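A Morning Among the Trays: The Balico Open Day in Rarnent

The bus from Jukach station drops you at the wrong end of the industrial park, next to a tire wholesaler, and from there you follow the smell. I had expected a factory that makes takeout trays to smell of nothing, or possibly of fries. It smells like a wet paperback.

Balico opens its doors once a year, in November, when no sensible person would plan a day out in Rarnent. I had signed up in the summer, when anything in November sounds like a good idea. The confirmation email told me to bring closed shoes and an open mind. I managed the shoes.

At reception there was a table with visitor badges, a bowl of mints and a sign-in sheet. I was number 113, which I took as proof of a national craze for molded fiber until I noticed that the numbering had been carried over from last year. Our tour group was eleven people, among them a couple who had thought it was the open day at the brewery. They stayed, to their credit, and asked better questions than I did.

First stop was the pulper. Picture a washing machine the size of a garden shed, full of oatmeal. Old boxes and paper offcuts go in at the top with a lot of water, a blade at the bottom goes around, and after a while the boxes give up. You watch from a metal platform through a scratched window. It is strangely hard to leave. Our guide had clearly given this part of the talk to many people who had stopped listening, and she simply waited until the last of us had turned around.

The oatmeal is then thinned until it looks like dishwater, and this is where the trays come from. A mold covered in fine mesh dips into the vat, a vacuum pulls the water through, and the fiber stays behind on the mesh in a gray, trembling skin. Up it comes, over it goes, and a second mold takes the skin off and presses it. I have eaten lunch out of these things for years and had assumed, if I had assumed anything, that somebody cut them out of a big sheet.

The drying line is hot and loud and the reason for the earplugs. The trays ride through it on a belt and come out the other end stiff and pale, with the faint toasted smell of a library on fire in another county. The press behind it can turn out over 400 of them in the time it takes to explain how it does so. There is a chute for rejects, which go straight back into the pulper. The brewery couple found this very moving. I found it slightly enviable.

After the line we got coffee, and after the coffee we went up to the office floor, where the trays are handled by people who sit down. The stairs are lined with framed pictures of egg cartons. I have no complaint about that, I only mention that there are a lot of them and that they all have a little light of their own.

The office is the kind you have worked in: white desks, taupe privacy panels between them, black chairs. I had hoped for something wilder, maybe a ceiling made of cup carriers. But this is where a tray finally gets something put in it, and the effect is remarkable. Downstairs they are a flood. Upstairs a single tray has a desk mostly to itself and a red-orange ball to look after, and you find yourself giving it the sort of attention you normally save for museum glass. I noticed the rounded ends. I noticed the way the sides slope. I noticed that the ball sat well over to one end and left the rest of the tray going spare, like a man on an empty bench.

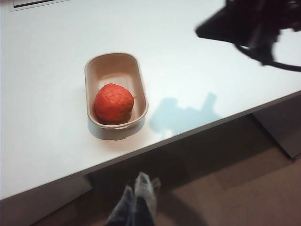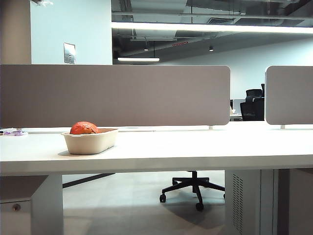
The guide's favorite subject, and by the end of the morning mine too, was rims. A tray without a rim folds up the moment you lift it by one side, and everybody has a pair of pants that remembers the occasion. Roll the edge outward by almost nothing and the whole thing stiffens. She handed around two samples from her bag, one rimmed and one not, and had us hold them by the corner with a bag of rice inside. The rimless one bowed like a hammock. It was the only experiment of the day and it was over in seconds, and I have since repeated it at home with a paper plate and a portion of beans. I recommend the rice.

There was then a question round. Someone asked whether the trays can go in the compost, and the answer was yes, with a pause before it that contained several years of meetings. It depends on what the tray has been treated with, where you live, and how patient your compost is. The plain ones break down nicely. The ones made for greasy food take longer. Someone else asked why they are beige, and the guide said that this is what color paper is when no one has interfered with it. You can have them bleached. You can have them dyed too, and there was apparently a forest green that sold very poorly because people thought the food had gone off.

I asked about the names. All the Balico trays have numbers except one. The 717 is the big seller, the one you have had noodles in, and it is called the 717 because it was the 717th drawing. The exception is a lidded box called the Ok. It was the note somebody in management had written on the prototype, and the printer took it for the title. It has been in the catalog as the Ok ever since, and it outsells two trays whose names cost money. Those two have gone back to numbers.

The tour is advertised as lasting 45 minutes. Ours took most of the morning, partly on account of the pulper and partly because the elevator down from the office holds four people and we were too polite to split up properly. At one point I rode it twice without meaning to.

You leave through the shop. I had not expected there to be a shop. It sells trays, naturally, in packs, and also seed-starting pots, wine bottle protectors, and a lampshade that began life as an apple tray and has not traveled far from it. I bought the seed pots. It was November, and I live in an apartment that faces an air shaft, but one gets carried away. The brewery couple bought the lampshade and looked very happy with it, right up to the point where they had to get it on a bus.

Lunch was included and was served from a hatch in the cafeteria: potato salad, a roll and a sausage, in a 717. I would like to report that it tasted different now that I knew how the tray was made. It tasted of potato salad. But I did lift it by one corner, and so did everybody else at my table, and eleven adults sat there nodding at a rim.

Practical notes, for anyone tempted.

Getting there: take the bus from Jukach and stay on one stop past the tire wholesaler, whatever the driver tells you. The walk back is shorter and has a sidewalk.

Signing up: there is a form on the Balico website from June. It asks for your shoe size and then never refers to it again.

What to wear: layers. The pulper hall is cold and damp, the drying line is neither, and you go from one to the other through a single door. Glasses will fog. Mine stayed fogged through the entire section on vacuum pumps, so I can't tell you what those look like.

Children: allowed from age eight. The two in our group behaved better than I did around the reject chute.

Cost: free, if you can walk past the lampshades.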